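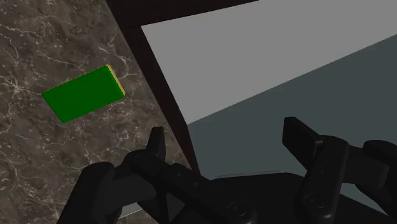
I was halfway through a bowl of cereal when the email came through from the province, and I'll admit I read it twice before I put the spoon down. The Gredeo uplands are now a protected area. The whole plateau, from the Flellura road up to the old fire lookout, plus the strip of creek bottom that people around here have been fighting over since before I could drive. That's 342 square kilometres, signed off by cabinet order, with no vote in the legislature.

I've been writing about this thing on and off for 9 years, so forgive me if I get a bit carried away!

The short version goes like this. New mining claims are off the table as of this month. So are new logging roads. Hunting and fishing carry on under the same licences as before, and you can still take a snowmobile up the main trail from Pruven, though the two side trails that run down into the creek will be closed from November until the snow is gone. Existing grazing permits stay in force until they run out. What happens after that is anybody's guess, and I asked. The ministry's answer was that renewals would be "considered in the management plan," and the management plan hasn't been written yet.

You can imagine how that went over at the co-op in Pruven. I stopped in for coffee and ended up staying until nearly two in the afternoon, mostly listening. One rancher told me his family has run cattle up there for four generations and he found out from his daughter's phone. Another fellow thought it was the best news he'd heard all year and then got very quiet when he noticed who was standing behind him. (I bought him a butter tart. He looked like he needed it.)

The complaint I heard most was about how it was done. There was a round of open houses two springs ago, and I went to the one in the Flellura curling club, where the maps on the wall showed a much smaller area. The creek bottom wasn't on them at all. The ministry says the line was moved after it got 149 written submissions, most of them asking for more protection, and that all of this was posted on its website. I went looking and did find it, on the fourth page of a document with a name so dull I had to read it out loud to my husband.

Choo Minerals, which has been drilling test holes on the east side, put out a statement of two sentences. It says the company is disappointed and is reviewing its options. It holds nine claims inside the new boundary, and those don't simply vanish. As I understand it they're frozen, which means no work on them while the two sides talk about money, and that could take a good long while.

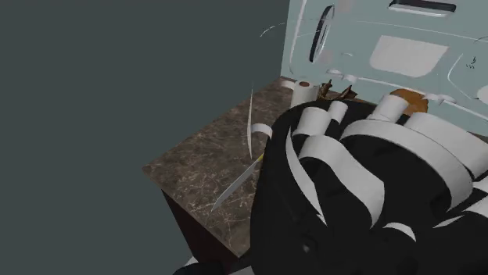
On the other side, the hiking and birding crowd is over the moon. There was already talk of a potluck at the lookout before the road gets bad. I like that crowd and I've eaten a lot of their squares over the years, but I do wonder who's going to look after the place. Right now there is one conservation officer for everything between Pruven and the highway, and she already can't be everywhere on a long weekend. The order promises "enhanced stewardship capacity" and doesn't put a dollar figure beside it. I've asked for one and will let you know if I get it.

The town council in Flellura is split, from what I can gather. A couple of them see campers and motel bookings, and a couple see the drilling jobs going somewhere else. They'd hoped to be told a day ahead so they could have something to say, and they got the same email I did, at 7:40 in the morning.

Could the whole thing be undone? Yes, in theory. What one cabinet signs another can unsign, and the opposition critic has already called it a land grab and said it'd be looked at after the next election. A court challenge over the consultation is the other route, and the grazing association says it has a lawyer reading the file.

In the meantime, new signs go up at the trailheads in October, and the ministry will take comments on the management plan until the end of January. Paper forms will be at the Pruven library and the Flellura town office. If you hold a grazing permit up there, you should be getting a separate letter in the mail, and I'd love to hear from you when it arrives.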